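**Ticket:** Furus-Korb, Henkelband löst sich
**Status:** in Bearbeitung
**Gemeldet von:** Ebuka Osagie
**Bereich:** Präsentkörbe, Tisch 2

Guten Morgen,

ich möchte ein Problem mit den runden Körben aus der Serie Furus melden. Der Korb selbst ist in Ordnung, es geht um die Dekoration am Henkel. Wir haben im Januar 32 Stück von Mocanu bekommen, und bei 6 davon hat sich die weiße Spitze am Henkel gelöst, bevor der Korb zum Kunden gegangen ist. Bei den anderen sitzt sie fest, soweit ich es prüfen konnte.

**Was ich bis jetzt probiert habe**

- Spitze mit dem doppelseitigen Klebeband von Virero neu befestigt. Am ersten Tag gut, am nächsten Morgen stand das Ende wieder ab.
- Rotes Band über das Ende der Spitze gewickelt, drei Umdrehungen, fest gezogen. Das hält besser, aber die Spitze bekommt dort Falten, und manche Kunden mögen das vielleicht nicht.
- Heißkleber von Eltex. Hält sehr gut, man sieht aber den Kleber durch die Spitze. Ich habe es nur an einem Korb gemacht und dann aufgehört.

Mein Verdacht war zuerst das Gewicht vom Obst. Der Henkel biegt sich beim Tragen ein wenig, und die Wicklung muss diese Bewegung mitmachen. Darum habe ich einen Korb nur leicht gefüllt und ihn auf dem Tisch stehen lassen, ohne ihn am Henkel zu heben. Auf die Banane habe ich zuerst verzichtet, sie soll später als letztes Stück hinein.
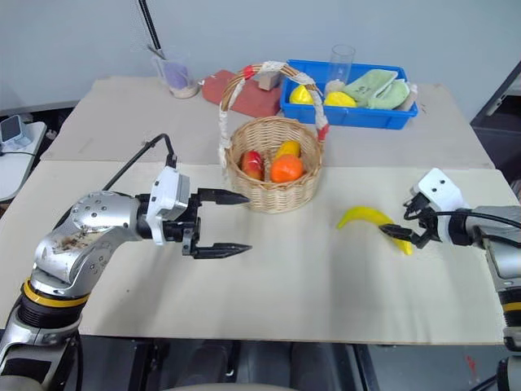 Fergal Ó Ceallaigh schreibt dazu, er glaube nicht an das Gewicht. Bei seinen Körben sei die Spitze auch im Regal aufgegangen, ganz ohne Obst. Er vermute eher, dass die Bindestelle am Henkel zu glatt ist, und schlage vor, sie vor dem Wickeln mit feinem Schleifpapier anzurauen. Außerdem solle man den langen Streifen Spitze unten nicht straff ziehen, sonst zerre er die ganze Zeit an der Wicklung oben.

Danke, Fergal, das mit dem Streifen hatte ich nicht bedacht. Ich habe es heute um 14 Uhr an 2 Körben versucht:

1. Alte Wicklung ganz abgenommen, Klebereste mit einem trockenen Tuch weggerieben.
2. Henkel leicht angeraut, nur unter der Wicklung.
3. Weiße Spitze gewickelt und das Ende unter die letzte Umdrehung geschoben.
4. Rotes Band zum Schluss, ohne Kleber, mit einem flachen Knoten auf der Innenseite.
5. Den Streifen an der Seite locker fallen lassen.

Um 17 Uhr war bei beiden Körben noch alles fest. Einen davon habe ich gefüllt und mehrmals am Henkel durch den Raum getragen, der andere ist leer geblieben. Das ist natürlich noch zu kurz für ein Urteil, mit dem Klebeband sah es am Anfang auch gut aus.

**Noch offen**

- Morgen früh beide Körbe kontrollieren, bevor jemand sie bewegt.
- Bei Mocanu nachfragen, ob der Henkel lackiert oder gewachst ist. Auf dem Lieferschein steht dazu nichts.
- Den Korb mit dem Heißkleber bitte nicht verkaufen. Er steht im Regal ganz unten und hat einen Zettel.

Das Ticket lasse ich offen, bis die Antwort von Mocanu da ist.

Ebuka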